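Doolan Retires the Free Second Lid, Braces for Letters

TROMTON, November 26, 2018
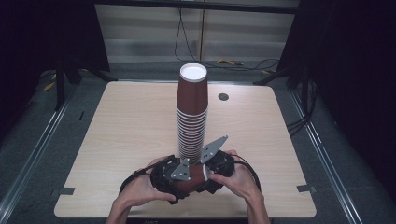

One regular at the Vutberg shop, told of the change last week, asked whether this meant she would have to start drinking her coffee at the speed of a normal person. It does not. She may take as long as she likes.

Doolan, the coffee chain with 10 shops in and near Tromton, will stop handing out a second lid with every hot drink. The second lid dates from the company's early days, when the first lid leaked. The first lid was replaced with a better one long ago. The second stayed on, having made itself comfortable.

Customers who want a spare can still ask for one, and staff have been told to hand it over without a speech. There is no charge and no form.

The change follows a trial in September at the Vutberg and Tromton Station shops. In that month the two shops gave out 1,558 fewer lids than in the month before, and received 6 complaints. Two of those were about the music, which the company is also looking into. A seventh letter, in favor, was written on the back of a parking ticket and has been put up in the office kitchen.

Doolan is using the occasion to tidy up a few other habits. Stir sticks will move behind the counter at all shops. Napkins will come from a dispenser that gives them out singly, a machine the company admits was bought after a long argument. Anyone bringing their own mug will get a small discount on filter coffee, provided the mug fits under the spout. The soup tureen presented at the Vutberg counter during the trial did not, though it was a handsome tureen.

The winter menu arrives at the same time. It includes a ginger and orange tea, a baked oatmeal that took almost 6 tries to get right (the last was abandoned halfway and turned out to be the good one), and the return of the Stuniria, the dark, sticky date bun taken off the menu two years ago. Doolan received more mail about the bun than it has ever received about coffee, and has drawn its own conclusions.

Prices on existing drinks stay as they are. The large hot chocolate remains larger than anyone needs.

The new arrangements and the winter menu begin at all Doolan shops next week. Opening hours are posted on each shop's door. Press inquiries, and further views on the music, may be sent to the Doolan office in Tromton.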